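Chapter 5
Two Hands on One Bench

The arms assembled in Chapter 4 can each follow a taught path. Neither has yet been asked to share its space with the other. This chapter covers the shared-bench build at the Stevinley workshop, from fixing the two bases to the first task in which both hands work on a single part.

After working through the chapter, the reader should be able to place two arm bases so that their reach overlaps over the middle of a table, set a common origin for both controllers, and limit finger force for small parts.

5.1 Terms used in this chapter

The shared zone is the volume that both hands can enter. The lead hand holds or steadies the part. The follow hand moves relative to the lead hand and takes its timing from it. Either arm may lead, and the role is set in software before each run.

Cable slack is measured at the wrist with the arm at full reach. A cable that is tight at full reach will pull on the connector and shift the hand's resting position. Mogens Ingvarsson, who wrote the workshop's wiring notes, recommends checking slack again after the first 1000 cycles.

5.2 The small-part task

Small parts force the hands close together, and the fingertips can overlap above the part before either thumb has reached it. Collision checks based on palm position alone will miss this case. Fingertip positions must be included in the model.

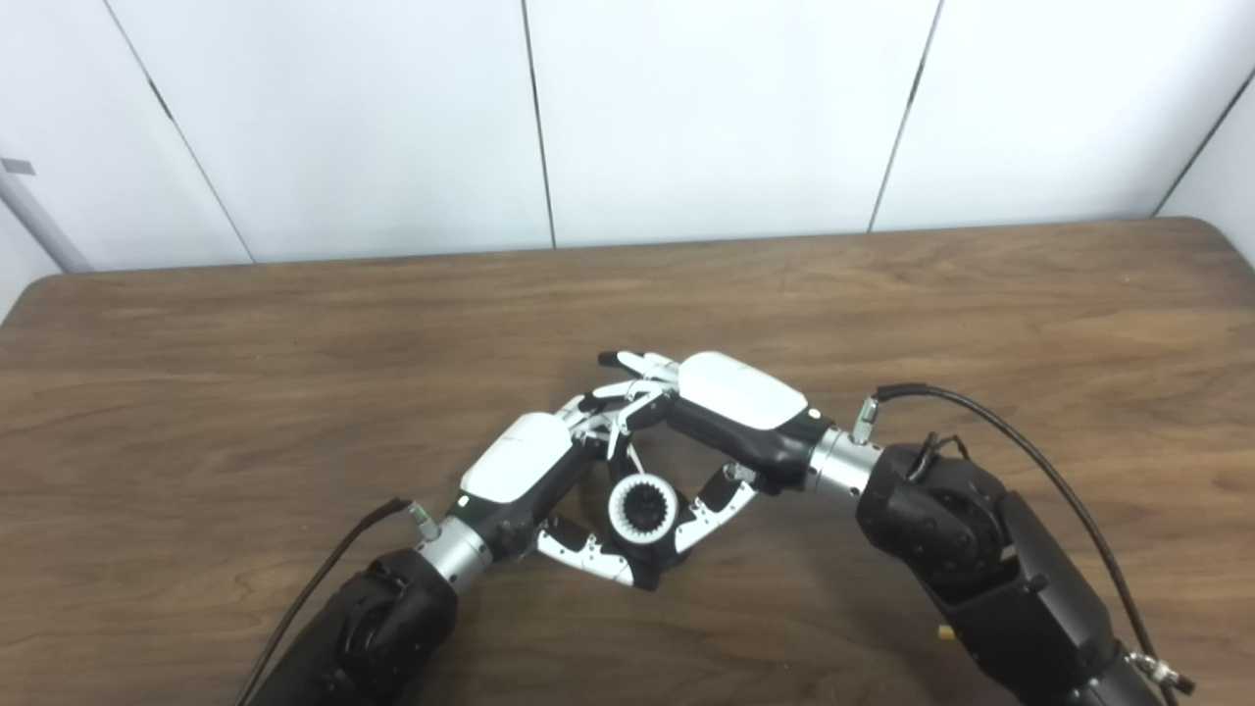
5.3 Setting the common origin

Mark a point on the table near the middle of the shared zone. Bring the index fingertip of the left hand to the mark at low speed and store the position. Retract the left arm fully, then repeat with the right. If the two stored heights differ by more than 2 mm, check the base bolts before correcting the offset in software.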